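Incidencia: parada de protección repetida al acercar los dos brazos a la bolsa
Proyecto: Tramamo, célula de dos brazos
Abierta: 24 de julio de 2024
Prioridad: media
Estado: resuelta, pendiente de pasar el texto a la norma de célula

Hola a todos, y gracias por la paciencia, que esta semana os he llenado el buzón. Abro la incidencia con calma y con todo el detalle que puedo, porque creo que lo que nos está pasando tiene menos que ver con los brazos que con la hoja de normas, y me gustaría que de aquí saliera un texto mejor para el próximo que se siente en este puesto.

Descripción del problema

Trabajamos con la tarea de la bolsa: piezas de fruta y verdura, la cesta verde a un lado y una bolsa de plástico en medio, con los dos brazos entrando a la misma zona. Desde que cargamos la última configuración, la célula se para por proximidad entre pinzas cuando las dos están encima de la boca de la bolsa. No hay golpe ni ruido raro, simplemente se queda quieta y el registro escribe "distancia mínima entre efectores". Se rearma, se vuelve a empezar y al cabo de un rato, otra vez lo mismo.

La norma interna de Molumero, apartado de trabajo compartido, dice que la separación entre efectores será de 300 mm y que la velocidad en zona común no pasará de 200 mm/s. El segundo valor lo cumplimos sin problema. El primero, con una bolsa de este tamaño, no hay manera de cumplirlo si los dos brazos tienen que llegar a ella a la vez, por mucho cariño que le pongamos a la trayectoria.

Lo que he comprobado antes de escribir

Primero, la calibración de las bases en el raíl. Correcta en los dos brazos. Después, las cámaras de las pinzas, por si alguna se hubiera girado en su soporte (nos pasó en Buvov y estuvimos una mañana entera buscando el fallo donde no era). Bien también. Luego bajé la velocidad a la mitad y la parada siguió saliendo, con lo cual la inercia queda descartada. Por último comparé el fichero de límites con el de la célula antigua, y allí estaba la diferencia: el valor de 300 se había copiado tal cual de la norma, cuando la célula antigua llevaba una excepción para tareas de bolsa que alguien escribió a mano y que no llegó al documento.

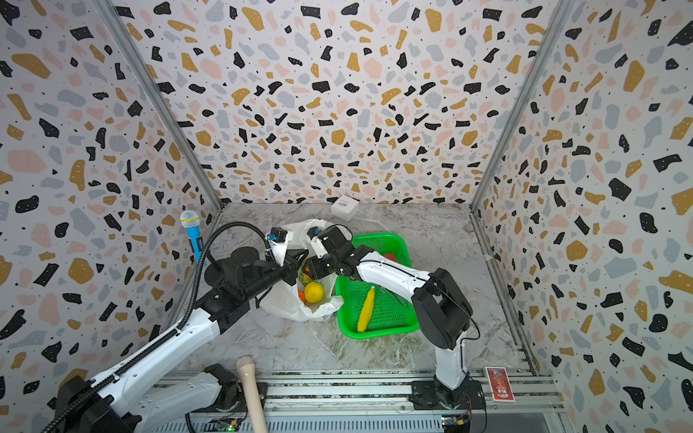
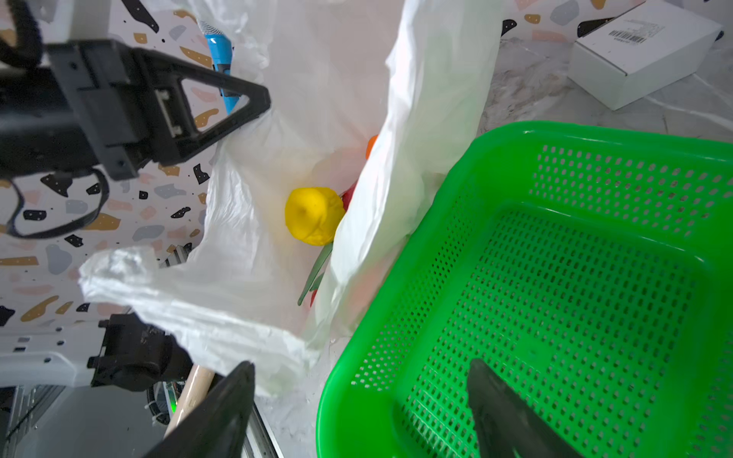
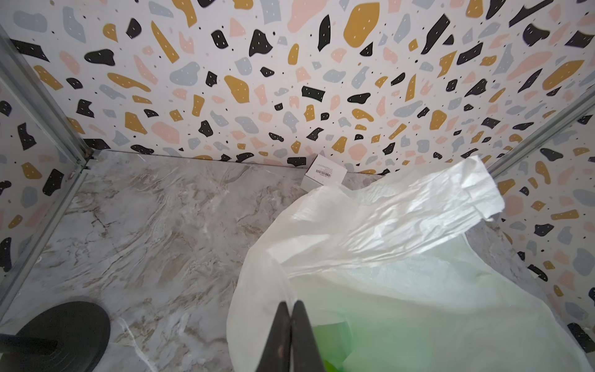 Respuesta del equipo de normas (Milošević)

Muchísimas gracias por el detalle, da gusto recibir incidencias así. Confirmamos que el valor de 300 mm se pensó para tareas en las que cada brazo tiene su mitad de la mesa, y que aplicarlo a una manipulación conjunta es un error nuestro de redacción. Os pedimos, eso sí, que no lo bajéis sin más en el fichero general, porque entonces se quedarían sin margen las demás tareas. Lo correcto es declarar una zona común con nombre propio y poner allí el límite reducido.

De paso, añadimos una observación sobre el plástico fino. Una bolsa arrugada cambia de forma cada vez que se la toca y puede tapar la pieza que se busca, o dejarla ver sólo a medias. La buena práctica es que un brazo sujete y el otro entre, y que el que sujeta no abra la pinza hasta que el otro haya salido de la zona. Esto estaba en la guía de formación, pero no en la norma, y tiene que estar en las dos.

Solución aplicada

1. Se crea la zona "bolsa" en el fichero de límites, con separación reducida y la misma velocidad máxima de 200 mm/s.
2. Fuera de esa zona se mantienen los 300 mm.
3. Sólo un brazo puede tener movimiento vertical dentro de la zona. El otro espera o sujeta.
4. Antes de empezar la serie se revisa el suelo de la célula y se retiran los restos de plástico suelto.
5. Todo objeto que no forme parte de la tarea se anota en la hoja de montaje, con su posición, o se saca de la célula.
6. Después de una parada de protección, el operador mira la célula antes de rearmar. Ya sé que con prisas apetece darle al botón y seguir, pero una bolsa enganchada en un dedo no siempre aparece en el registro.

Seguimiento

He repetido la serie completa 2 veces con la zona nueva y la parada no ha vuelto a salir. En la segunda pasada provoqué a propósito una entrada simultánea de los dos brazos y el sistema retuvo al segundo, como debe ser.

Me quedan dos dudas pequeñas. Una es si el punto 5 vale también para lo que se deja pegado a las paredes, que no estorba a nadie pero a veces entra en las cámaras. La otra es quién firma la excepción cuando la bolsa cambia de tamaño, porque ahora mismo la hoja no tiene casilla para eso. Si os parece, dejo la incidencia abierta hasta que me contestéis y entre tanto sigo trabajando con la bolsa de siempre.

Un abrazo y gracias otra vez a los de normas por contestar tan rápido.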